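From: akard
To: sorstead-dyers list
Date: 2/14/25
Subject: Re: [sorstead-dyers] getting green out of weld and woad

On the list, boonyarit wrote:
> I've been trying for a decent green since December and all I get is
> a sad olive. I dye the yellow first with weld, then dip in the woad
> vat. Wool comes out okay but cotton looks like pond water. Do I need
> a stronger yellow, or should I be doing the blue first? Also is it
> worth paying for Grarkus chalk or is any chalk fine?

Oh, I'm so glad you asked this, greens are my favorite thing in the whole dye pot and I could go on all night!

Try the blue first. I know plenty of the old books do it the other way, and on wool I still go back and forth, but on cotton I've had much cleaner greens with a pale blue base and the weld on top. Keep that blue paler than you think you want (really pale, like a washed-out work shirt). It's very easy to go too dark in the vat and then no amount of yellow will pull it back.

Between the two baths, rinse until the water runs clear and let the cloth air out overnight. Then mordant. For cotton I do a tannin bath and then alum, and I think skipping the tannin is where a lot of pond water comes from. Oak gall keeps the color clear. Anything with a brownish cast will push you right back toward olive.

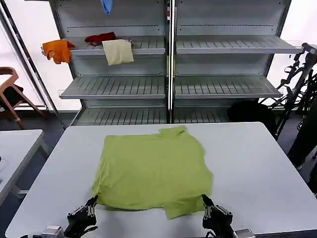
As for the weld, keep the pot well below a simmer. If it boils, the yellow goes brown on you, and brown plus blue is exactly the sad color you described. I put the chalk in once the weld has steeped, and wow, the yellow just jumps. Any plain chalk will do. I used up a bag of Grarkus and then switched to the cheap stuff from the feed store and couldn't tell my skeins apart.

Do weigh your dry cloth before you start. I was guessing for ages, and my notes from those days are useless to me now. Two parts dried weld to one part cloth is where I'd begin for a bright spring green, and then cut it down from there.

One more thing, what's your water like? Mine is hard, and if yours is full of iron that would dull everything no matter which order you dip in. Try a small scrap in rainwater and tell us what you get!

akard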